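Posting the short version of our marking test, as promised. The full write-up goes on the Gumede project page later.

1/ The question: does drawing the goal on the camera image help an arm policy more than a typed instruction? Red circle on the piece to move, blue circle on the square it should end up on.

2/ We used chess because "move the pawn" is useless when there are several pawns. The mark settles which one.

3/ Two views from the setup:
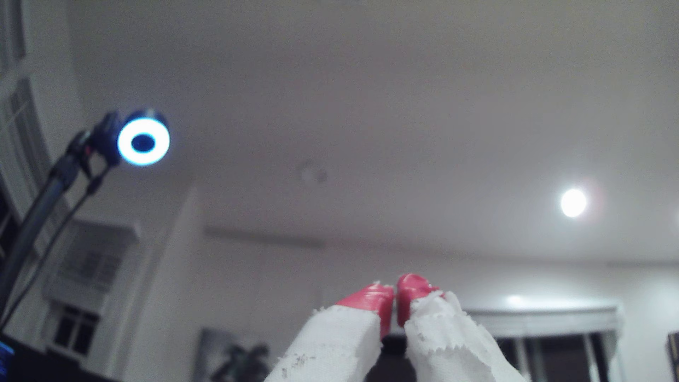
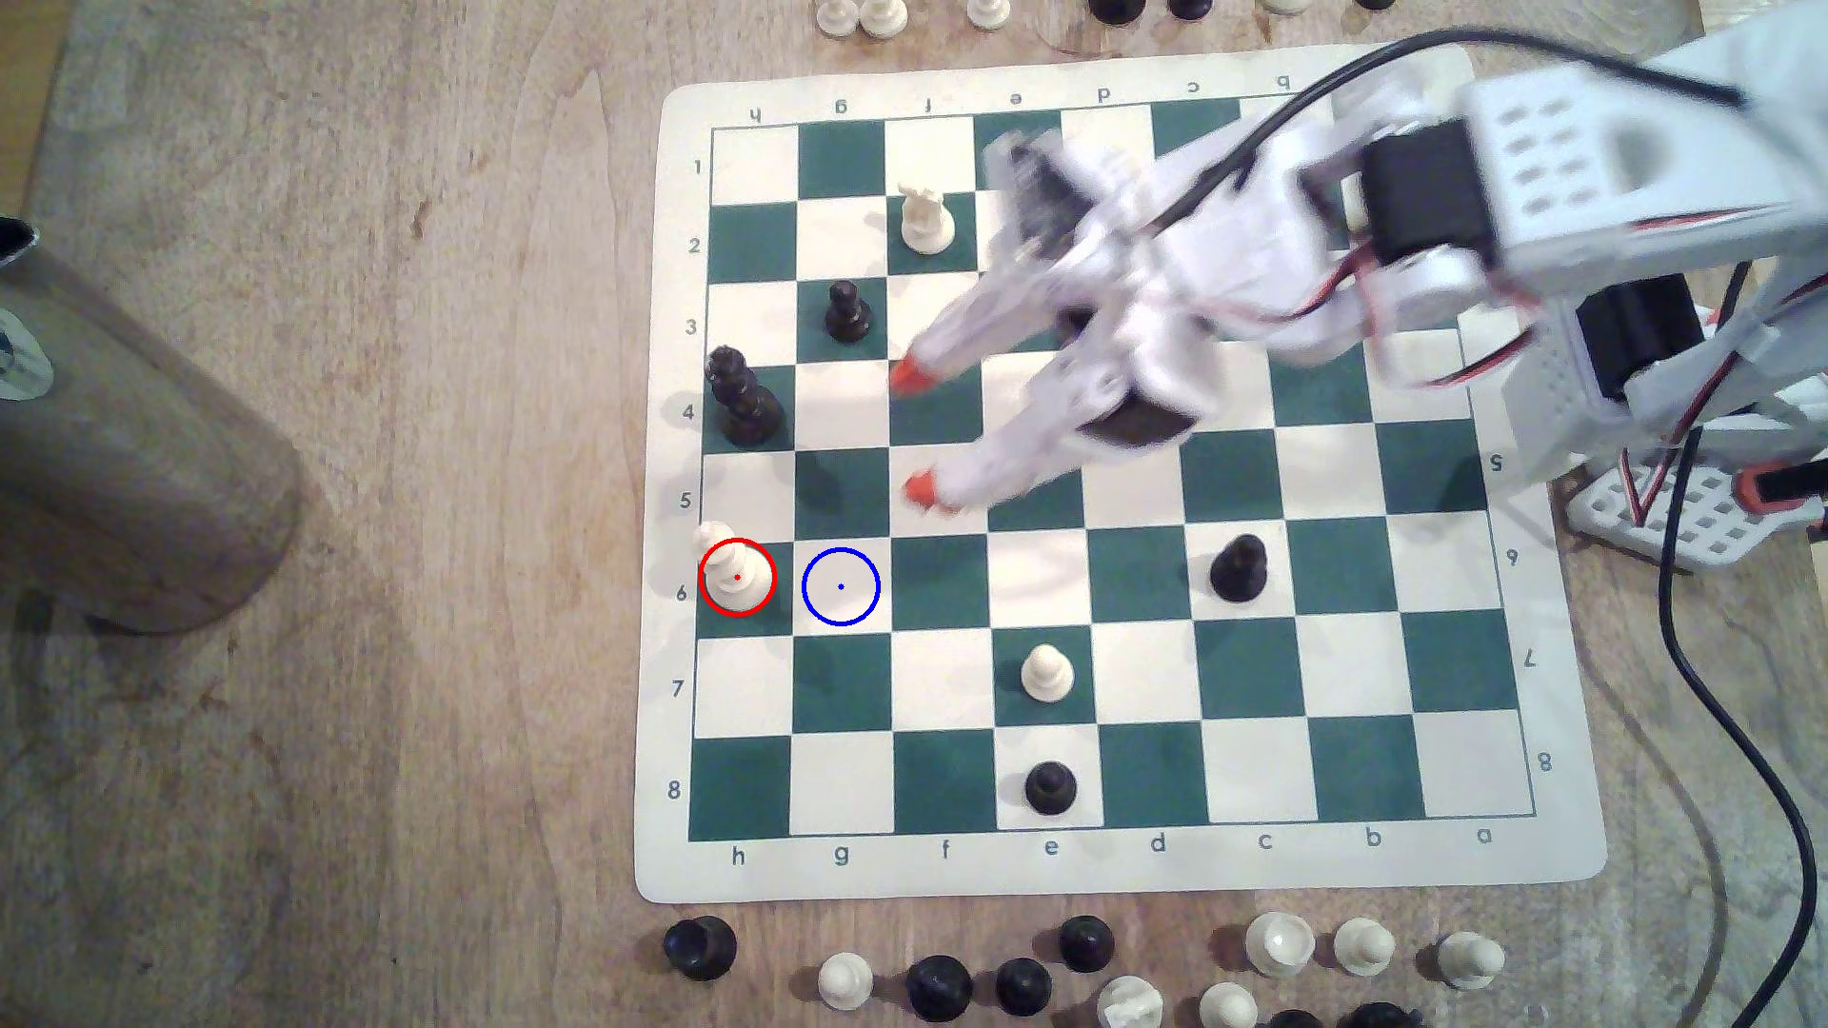
Gripper fingertips from close up, then the board from above with an h6 to g6 move marked.

4/ We ran 100 trials per condition, same start positions. A trial counts only if the right piece ends up inside the right square — touching the line is a miss.

5/ Marks beat text clearly on picking the correct piece. On placement the gap was much smaller. Most placement misses were short by less than half a square.

6/ Elmarie Mtshali scored every trial without knowing the condition. Jaanus Sakalauskas wrote the code that draws the circles.

7/ We repeated it with 3 circle sizes. The smallest did worst — we don't know why yet.

8/ Next is the Parkov arm, same protocol.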